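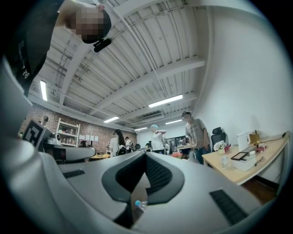
**Plulero's refill room is open again, and the shelves are full**

February 28, 2023

I finally got down to Plulero this week, the first time I've been inside since they shut the big room for the winter, and I'm very happy to report that the bottles are back! If you're new to Mahawong, Plulero is the workshop behind the old Givik yard where you can take your empties, fill them up with hand soap or shampoo or whatever else is in that month, and generally stay far longer than you meant to. I went in for one thing and came out with a bag of stuff and a bus to run for.

The brick wall is still brick, thank goodness. There was talk last year of boarding it over and painting everything to match the ceiling (white, ribbed, very much the ceiling of a working building), and a good few of us wrote in to say please don't. So the red-brown brick stays, and the white shelving stands up against it with its rows of little bottles and jars and tubs. It looks lovely against the wall, a bit like an old chemist's. There are sheets of paper taped up on the brick as well, four in a row, next to the shelves. The yellow tabletop has survived too, which will please anybody who did the May soap course and remembers getting purple all over it.

Hanne Frandsen runs the room and spent most of January moving the stock out and back in again. The trouble was the old order, or the lack of one. Things had been put back wherever there was a gap, so you'd find almond oil next to the screen wash, and people were opening lids to sniff what was inside. Now it goes by use. Kitchen things are together, bathroom things are together, and anything you shouldn't get on your hands is up high where small children can't reach it. "I'd like people to be able to find the washing-up liquid without asking me," Hanne told me, and then somebody asked her where the washing-up liquid was.

The money side first, as I know some of you only read this for the money side. The winter appeal brought in £1,693, and it went on new shelving, the electrician and a delivery of empty bottles for people who turn up without one. Those are the small clear plastic sort with the light blue cap, and they're 30p each, or nothing if you bring back 2 of your own clean ones. Please do rinse them properly. Brenda Lambert does the washing and she has asked me to put that in twice, so: please rinse them properly.

It's a lot brighter in there than I remembered. The fluorescent lights were on while I was in, and you can read a label without walking it over to the door, a big improvement for those of us who have given up pretending about our eyesight. There's an air-conditioning unit high up on the back wall, and Brenda says it will be set to something sensible by the summer. Last May it was either off or arctic and I sat through an entire candle evening in my coat.

A few changes to the way it all works. You weigh your empty bottle first and write the number on the bottom in wax pencil, then fill it, then weigh it again and pay the difference. It used to be done by eye and I gather some of our eyes were rather generous! Lids and pumps go in the tub by the sink. Labels are free, but do put the date on as well as the name, because the jar I found at the back of my own cupboard last week said only "blue" and I still have no idea.

Mivum, the people who supply the soap base, are sending a new unscented one that Hanne has been after for ages. It should be on the shelf by the middle of next month. The lavender is carrying on as normal. The pine has been dropped and I know there were fans, so if you're one of them leave a note at the desk and Hanne will see whether enough of you want it to make an order worthwhile. I've already left mine.

Membership stands at 251 households, and you don't have to be a member to come in and fill a bottle, you just pay a bit more. The joining form is on the desk. Bring something with your address on it.

Hanne would also like some glass jars with their lids, jam size or smaller, for the spice table she is planning in the corner. She doesn't need any more margarine tubs. She has plenty of margarine tubs. Leave the jars with whoever is on the desk, and if you can soak the old labels off beforehand, Brenda will be very grateful indeed.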